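About Irkeck

Can a machine tidy a bedroom yet? We get asked this at every barbecue, every school visit and most dentist appointments, and our answer is: bits of it, some days, and it's getting more interesting all the time!

Irkeck is a small company that works on one question, whether robots can do the ordinary chores people do at home and on the shop floor. Picking up, putting away, sorting, wiping, stacking, throwing out. We don't build a whole robot. We teach hands, mostly, and we do it by collecting examples of people doing these jobs with grippers and then seeing what a machine can learn from them.

How we started

Remedios Quiambao and Tormod Skjelbred met at Tomaszewski, a packing business where they both looked after the machinery. The arms on the line there were brilliant. They could lift the same carton onto the same pallet all night long and never complain. Then someone would change the carton, and the whole line would stop while Tormod rewrote half the program. Remedios went home after one of those shifts, looked at her kitchen bench (two kids, one dog, breakfast still out) and started wondering what it would take for a machine to cope with that instead.

They rented a room above a tyre shop the following June. Seo-ah Kong joined that winter to run the learning side, and there are now 10 of us. We still have the room above the tyre shop, plus the one next door, and the kettle is in the wrong one.

What we work on

Our first big project was called Jultow and it was all about the shop floor: bins of mixed parts, shelves to be restocked, returns to be sorted. A machine trained on Jultow can restock a shelf of boxed goods well, and we're proud of that. Out of 94 shelf jobs in our last round of tests, it finished 42 with no help from a person. The soft packets were the trouble. They slump, they slide, and the gripper grabs a corner and lets the rest swing.

Hurklow is the home project, and it's where most of our energy goes now. A house is a wonderful, awful place for a robot. Every bedroom has a different bed in it, the light changes when somebody opens a curtain, and the thing you want to pick up is on top of something else. We've gathered 308 separate chores for Hurklow so far, all done by people in lived-in rooms. We ask them to leave the room as it is. Blankets stay rumpled and the bedside cabinet keeps its papers.

Rubbish is a favourite of ours. Putting a cup in a bin sounds like nothing, but there's a lot packed into it. You have to find the cup, whichever way up it is. You have to squeeze enough to hold it and not so much that it folds. Then you have to get it over the opening before you let go, and a bin with a liner in it has a softer, floppier edge than a machine expects.

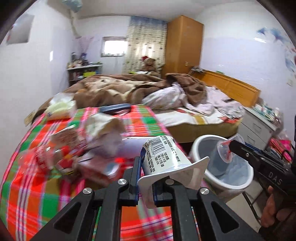

Cups on their way out: a yogurt cup in one gripper, a small clear cup held over the lined bin in the other.

Ye-ji Ha leads the grasping work and can talk about cups for an entire lunch. Thin plastic is her pet subject. Her view is that if a gripper can handle an empty yogurt cup without crushing it or flinging it, it has learned something useful about eggs, light bulbs and paper bags as well. The rest of us think she may be right about the paper bags.

So, can they do chores yet?

On the shop floor, yes, for a good number of jobs, provided the goods are firm and the lighting behaves. At home, a machine can manage single steps. Pick up this cup. Drop it in that bin. Close this drawer. Stringing the steps together is much harder, and so is deciding what counts as rubbish in the first place. A crumpled bag might be rubbish or it might have somebody's lunch in it! People know from living there. We haven't found a good way to teach that and we'd love to hear from anyone who has.

Folding a fitted sheet is a long way off. (Most of our staff can't do it either.)

How we work with people

Everyone who records chores for us is paid for their time, including the time spent learning to use the grippers, which feels very odd for the first hour and quite natural after that. Nothing from a home is used until the household has looked through it and said yes, and they can change their minds later.

We also publish our failures alongside our results. Trinity Yazzie writes them up, and her notes on dropped objects are the most read thing on our site by a wide margin.

Visit or get in touch

School groups and curious neighbours are welcome to come and try the grippers between 10 and noon if you write ahead. Come up the outside stairs and knock loudly, as the tyre shop's compressor drowns out the bell.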